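Gripper and Wrist Camera Evaluation - Frequently Asked Questions

Skokville Automation Test Center

These questions are the ones most often put to the Center by firms and schools that wish to try a gripper, an arm or a controller before buying. Please read them before sending a request form. Questions about billing are answered on a separate page.

What does an evaluation include?

A standard evaluation compares up to three grippers on the same arm, with the same controller and the same set of parts. Each gripper is mounted, set up according to its maker's instructions, and run for 1000 grasp attempts. The requesting organization receives a written report, the log files and the full wrist camera recordings.

May we bring our own gripper?

Yes. The gripper must arrive with its mounting plate, cables and a current manual. Grippers that weigh more than 3 kg with the plate attached cannot be tested on the smaller arm and will be scheduled for the large bay. Prototypes are accepted if they have an emergency release that can be reached by hand.

Which parts are used for the grasp attempts?

The Center keeps a set of 121 parts, known as the Preria set. It contains boxes, tubes, bagged goods, small castings and soft items. Clients may replace up to 20 of these with parts of their own. Results from a changed set are reported separately and should not be compared with results from the full set.

Why is the wrist camera tested together with the gripper?

A camera that works well with one gripper may work poorly with another. Long fingers, wide housings and nearby bars all take up part of the view, and the amount they take up changes as the arm moves. For this reason the Center does not give a score for a camera alone. The score belongs to the pair.
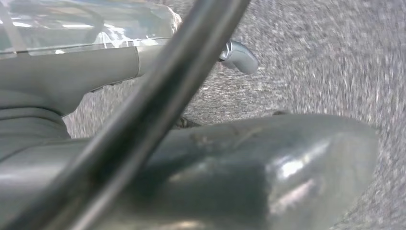
Tươi Phí
Test Engineer, Grippers and Vision

When reviewing a recording, the engineer looks first at how much of the work surface remains in view. A bar close to the lens will be out of focus and can cross the whole view from a lower corner to the top edge, as the dark one does in this case. A large rounded finger may fill much of the lower half. The speckled surface behind is smeared into short curved strokes by motion blur, and a small dark object shows only in part above the finger's upper rim. Images of this kind are kept in the record and marked as "limited view." They are not removed from the results.

Does glare affect the score?

It may. Smooth, glossy fingers can return a bright highlight near the tip, and clear panels can add white streaks of their own. If the vision software reports a false edge at a highlight, the attempt is logged as a vision fault. Clients may ask for a second run with matte tape on the fingers - this must be requested before the first run begins.

Can motion blur be reduced?

In most cases, yes. The usual steps are a shorter exposure, more light, or a slower wrist turn. The Center runs every gripper at the controller's default speed first, so that the figures can be compared. A slower run may be added at the client's request.

Which controllers are supported?

The Center currently supports the Drultberg cabinet controller and the Lò compact controller. Both can record joint positions together with the camera stream. Other controllers may be accepted after a review of their safety documents. Please allow additional time for this review.

May our staff be present?

Up to three visitors may attend each run. Visitors must complete the safety briefing at 8:30 a.m. and remain behind the marked line while the arm is powered. Visitors may take notes, but personal recording devices are not permitted in the test bays.

How long are recordings kept?

Recordings are held until the November following the test and are then deleted. A client may ask in writing for earlier deletion. Recordings are never shared with other clients, including the maker of the gripper under test.

Whom should we contact about a disputed result?

Disputes should be addressed in writing to Howard Staniforth, Head of Evaluation Services, with the report number and the attempt numbers in question. The recordings for those attempts will be reviewed by an engineer who did not take part in the original run.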